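Laundry and Folding Assistant, part-time
Plemby Clothing Exchange

Plemby takes in used clothes and household textiles, sorts them, launders what needs it and passes them on at low cost. We are looking for a laundry and folding assistant to join the team in June. The post is 26 hours a week, worked in shifts that start at 7.30 am or midday.

You will report to Raphaël Carré, who runs the sorting room.

What the work involves

Most of each shift is spent at the sorting tables. Bags are emptied out, the contents are checked for stains, tears and missing fastenings, and each piece goes to washing, mending, folding or rags. You will load and unload the machines, fold and bag finished items, and write up the tally sheet before you leave. Pockets must be emptied every time.
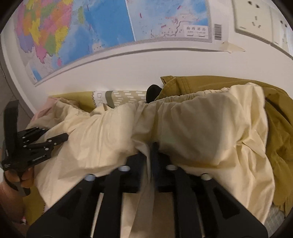

We do not sort by type before the bags reach us. Clothing and soft furnishings arrive together, and you will need to tell quickly what a piece is and how it should be handled. A crumpled length of cream cloth with a gathered edge may come to the table heaped up with an olive-mustard jacket, and the two need separate treatment: the cloth is shaken out, checked along the gathers and folded flat, while the jacket has its fastenings tested and goes on a hanger. Gathered and ruffled pieces take longer than plain ones and we allow for that.

Last year the room handled 3225 bags. It is steady work and you will be on your feet for most of it.

What we are looking for

Care with fabric and a reasonable eye for damage
Able to lift and carry full bags, with a trolley for longer distances
Able to read care labels, or willing to learn the symbols
Reliable timekeeping, particularly for the early start
Comfortable working alongside others in a shared room

Previous laundry, hotel or shop work is useful but you do not need it. Training is given over the first 2 weeks, and new starters work beside an experienced colleague during that time. If you can use a domestic sewing machine, please say so, as there are occasional extra hours in mending.

What we offer

Paid breaks, an apron and gloves, and 4 weeks' notice of any change to your shifts. Staff may buy from the rails at half price once stock has been priced. There is a small kitchen with a fridge and microwave, and covered parking for bicycles.

How to apply

Send a short letter to Raphaël Carré at the Plemby office telling us what work you have done, paid or unpaid, and which shifts would suit you. A CV is welcome but not required. Please include the name of one person we can ask for a reference.

Applicants we would like to meet will be invited for a short talk and an hour at the tables, for which you will be paid. Wear flat shoes.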